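Two months with the Kettani two-arm kit

10 December 2024

The kit came in November in two boxes, one for each arm, plus a bag of cable clips and a power supply. I paid for it myself. Kettani doesn't know I'm writing this, and there are no affiliate links on the page.

Assembly took me most of a weekend. The printed guide covers one arm and then tells you to repeat the steps for the other side, which works until you get to the wrist. The second wrist goes on as a mirror of the first, and I had to take mine apart again. Teresa Kavanagh, who bought the same kit before I did, sent me her notes and they were better than the guide.

I wanted a task with small parts that would show up any slop in the grippers, so I set it to work on poker chips. I have an old casino mat and a chip case, and chips are cheap enough to drop.

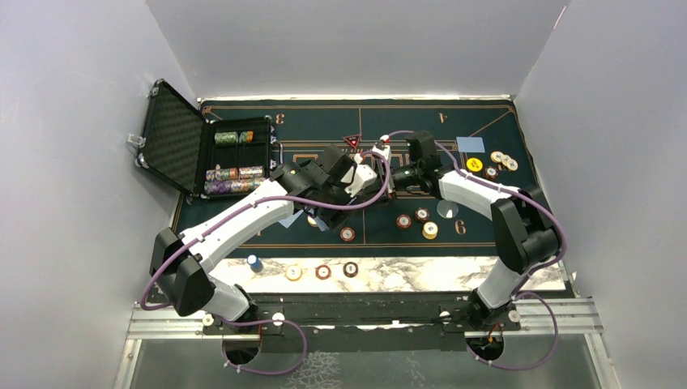

Both arms over the mat, chip case at the back left.

Single chips lying flat are the hardest thing I've tried. The gripper has to come down very close to the mat, and if the height is off it pushes the chip along. Out of 100 tries on one chip, the left arm got 87 and missed 13. Short stacks are much easier. Cards are a waste of time with the stock fingers.

The two arms share the middle of the mat well. The software slows both of them when the grippers get close, and you can change that distance in the settings. I left it at the default after one bump.

Cable routing is my main complaint. The clips are small, and I've had 8 of them pop off. Iltel sells a sleeve that is supposed to fit, but I haven't ordered one.

Support answered my one email in two days. The reply was short and fixed the problem, which was a loose connector at the elbow.

I logged 3000 moves before writing this and nothing has worn out yet. Next I want to try softer fingertips, and then go back to the cards.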